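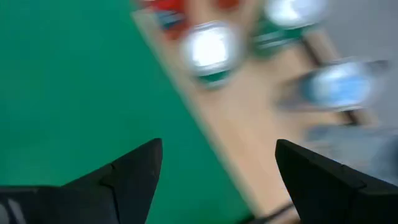

Drinks table at Stemthorpe gets a shelf, and opinions

STEMTHORPE - The shared workshop on the Dramani site has taken a firm position on where a can of soda should stand. As of November, the answer is on the wooden platform, and the green tabletop is for cans that haven't made it there yet.

The table has been the building's unofficial refreshment point for as long as anyone has worked there, which is to say it has been a mess. Cans arrived, were opened, were set down beside somebody else's can and then went flat while two people argued over which one had been the lime. A notice went up. The notice was used as a coaster.

The new arrangement came out of Fevus, the tenants' group, which spent $70 on wood for the raised section and a good deal longer on the wording of the rules. Full cans go up on the platform, lined up one behind the other. The green surface is for sorting. Empties go to the recycling bins by the door, a journey of nine steps that has defeated many.

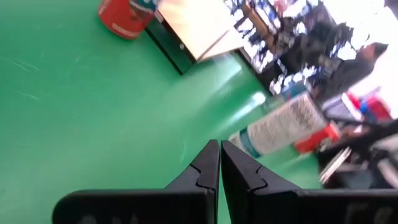 A red can on the green tabletop at the Stemthorpe workshop.

Flidura, the wholesaler that supplies the building, delivered 421 cans last month, a figure that surprised everyone except the person who signs for them. The previous month it was 200. Fevus puts the rise down to a warm spell - a generous reading of the weather in these parts.

Sorting is by flavor, at least in theory. In practice most people sort by color and hope for the best, and there has already been a dispute over whether two shades of green deserve separate rows.
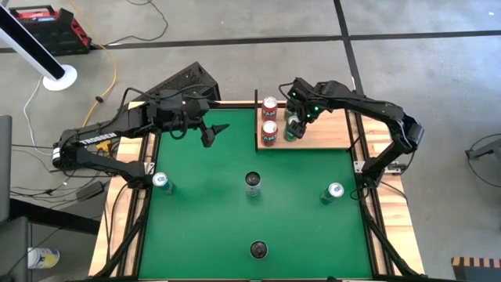
One regular wrote in to the site newsletter to complain that the platform is too small for a building this thirsty, and that cola shouldn't get the good spot just because more people drink it. The same letter asked for a second shelf, lower down, for seltzer.

Fevus will take up the seltzer question at its next meeting, at 4 p.m. in the workshop. Drinks will be provided.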